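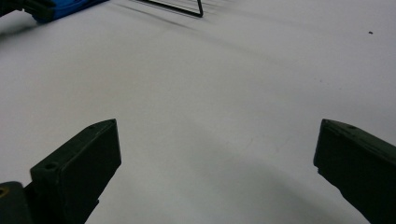 **Gil-soo Choo:** I'd skip the bleach. Two different people told me bleach would fix white tables and all it did to mine was take the shine off in patches.

**skastero_sam:** Did you dilute it? I use a capful in a bucket and have never had patches.

**Gil-soo Choo:** Diluted, yes. Rinsed too.

**Wenceslao Painemal:** Going back to the original question, which was tea and turmeric stains on a matte white top. Matte is harder than gloss. Baking soda and water, made into a paste, left on for 5 minutes, wiped off with a damp cloth. Don't scrub in circles or you get a polished spot that shows up every time the light is low.

**talebi_kitchen:** Baking soda is an abrasive. The care sheet for my Wonduvia table says no powders at all. I use dish soap and warm water, and for turmeric I put the stained part in the sun. Mine has a removable top so that's easy. It took 2 days in July and the yellow was gone.

**Wenceslao Painemal:** Fair point on the care sheet. Mine is an old table with no sheet. Sun works on turmeric, I agree with that. It does nothing for tea.

**Sivaprasad Kamath:** The cloth matters more than what you put on it. I switched from sponges to flat woven cloths, folded in four, so you get a clean side each time you turn it. Wash them without fabric softener. Softener leaves a film and the film is what makes a white top look gray. 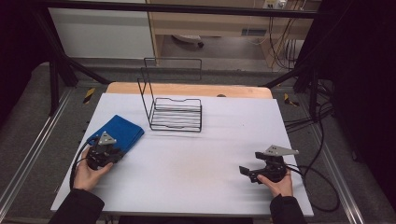
*Blue cloth, folded, next to the dish rack.*

**skastero_sam:** I wouldn't use a colored cloth on white. I had a red one bleed on a counter and that was worse than the tea.

**Sivaprasad Kamath:** Wash it alone a few times first. I've had no bleeding after that.

**Gil-soo Choo:** Agree with Sam on this one. White cloths or undyed. You can also see what's coming off the table.

**talebi_kitchen:** Is anyone using a board over the table? I'm thinking of getting one cut so the wood stays out of it completely. The shop here quoted me 167 for plain white and 268 for the one with the sealed edge.

**Wenceslao Painemal:** Get the sealed edge. Water gets in at the sides on the plain ones and they swell. Leave the table's back edge uncovered so you can lift the board and dry under it.
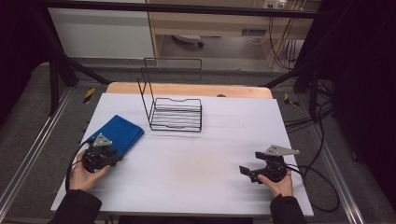
*White board on a light wood table, back edge left showing.*

**talebi_kitchen:** OK, sealed edge then. Does it slide around?

**Sivaprasad Kamath:** Put shelf liner under it. Take the liner up when you clean, crumbs collect in the holes.

**skastero_sam:** I still think the plain one is fine if you wipe up spills. 101 extra is a lot for an edge.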